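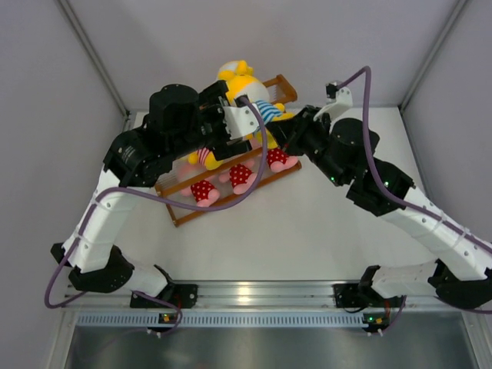
Home | Products | Set-Up Guides | Support | Order Status

Section 4. Loading Photos and Text into a Stidach Keepsake Calendar

This section covers the layout of a personalized wall calendar in the Stidach editor, from the first upload to the print proof. It applies to the Brisov (portrait) and Hodberg (landscape) formats. Desk calendars are handled in a separate guide.

4.1 Before you start

Collect the photos in one folder on your computer. The editor accepts JPEG and PNG files. Each photo must have a resolution of at least 200 dots per inch at its printed size. Photos below this limit are marked with an orange triangle after upload.

Have the list of family dates ready in its final spelling. Names are printed exactly as typed. The editor does not check spelling.

NOTE: Screenshots and photos saved from messaging apps are often reduced in size. Use the original file from the phone or camera.

4.2 Uploading and placing photos

1. Sign in and open the project. Select the format. The format cannot be changed once a photo has been placed.

2. Click Add Photos and choose the files. Wait until the progress bar closes. Leaving the page during upload cancels any file that is not yet complete.

3. Drag one photo onto each month. A month page holds up to 4 photos. To use more than one, choose a divided layout from the Layout menu first.

4. Adjust the crop with the slider. Keep faces inside the dotted line. Anything outside it may be trimmed or hidden by the wire binding.

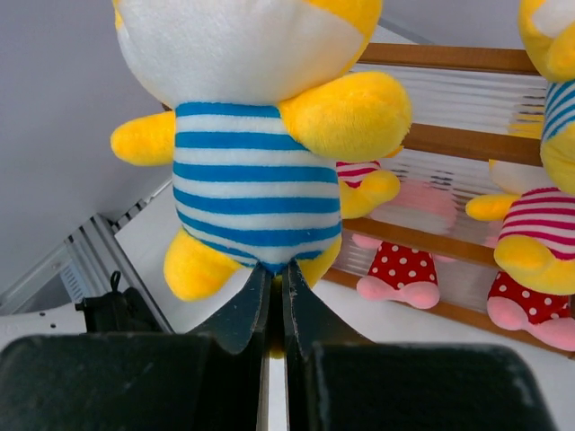 5. Click Save Page. The month tab changes from gray to green.

CAUTION: Changing the layout of a saved page removes all photos from that page. They remain in the upload tray, but crops are lost and must be set again.

4.3 Adding names and dates

1. Open the Dates panel and select the type of entry: birthday, anniversary or other.

2. Enter the name, month and day. For anniversaries, the year of the wedding is optional. If it is entered, the editor prints the number of years next to the names.

3. Check the preview. An entry may run to 2 lines. Longer text is shortened with three dots, both in the preview and in print.

Entries are set in the Stamatopoulos typeface by default. A different typeface can be chosen for the cover title,
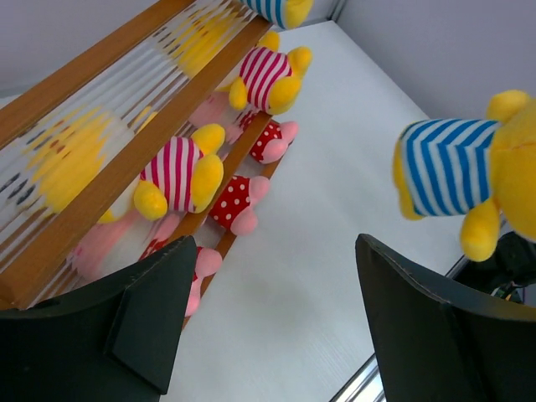
but the date boxes always use the default, because other typefaces are hard to read at that size. Text color in the date boxes is likewise fixed.

4.4 Checking the proof

1. Click Create Proof. The file takes nearly 4 minutes to build.

2. Go through every month, including the inside cover. Look for orange triangles and shortened names.

3. Click Approve to release the calendar to print. An approved project cannot be edited or recalled.

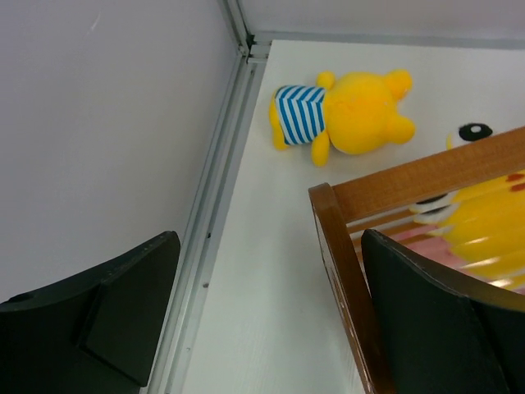 Plush bear in a blue-and-white striped shirt.

NOTE: Orders placed in November may take longer to ship. Delivery dates are shown at checkout.

Guide revised 2019-07-06

Contact Support | © Stidach | Back to top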